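Notebook entry, October 2019
Ulen bench, wire handling. Present: R. Yap, J. Aguiar.

Purpose: to bring our working practice into line with the revised Kavach handling rules before the January review.

1. Speed. Arm speed is limited to 40 mm/s whenever wire is held in the fingers. The former limit of 318 mm/s applies to free moves only and must be entered separately in the program.

2. Grip. Wire is to be held near the fingertips. The operator confirms the grip before any lift — by eye, from outside the marked line.

3. Sorting. Yellow and green wire are kept in separate trays. Mixed trays are emptied and sorted again before the next run.

4. Slack. No loop may lie across the path of the arm. Jaime considers the present wording too loose, and I agree. He will propose a minimum clearance; my own estimate is around 18 cm.

Yellow wire in the grip, Ulen bench:
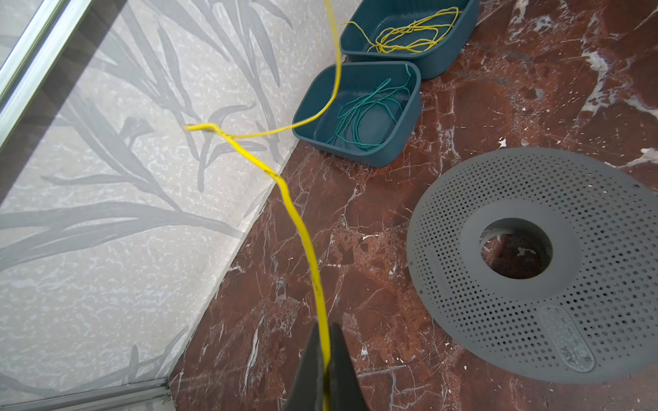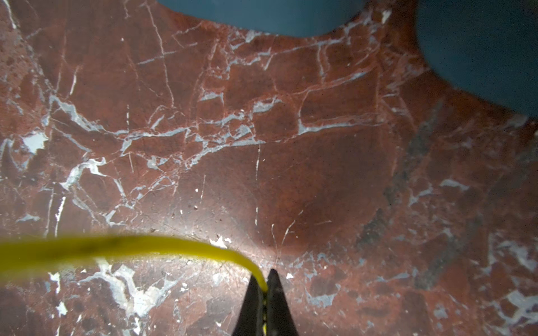
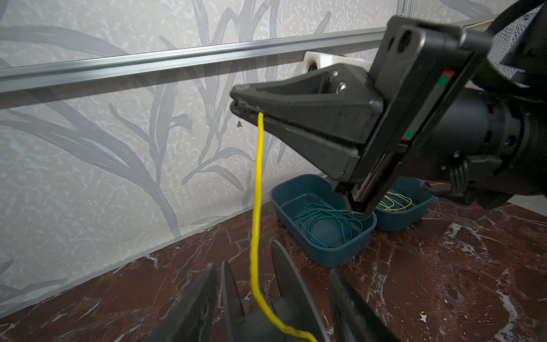 5. Stops. After a protective stop, the fingers remain closed until the operator has checked the wire for tension. Release under load is to be entered in the log as an incident, including cases without damage. The Rillamance form has no field for this, and Rogelio has asked for one to be added.

Open items: clearance figure (Aguiar); form change (Yap); whether the 10-minute wait after a second stop should apply to supervised runs. The Vondráček manual is silent on this last point — to be raised with the safety office.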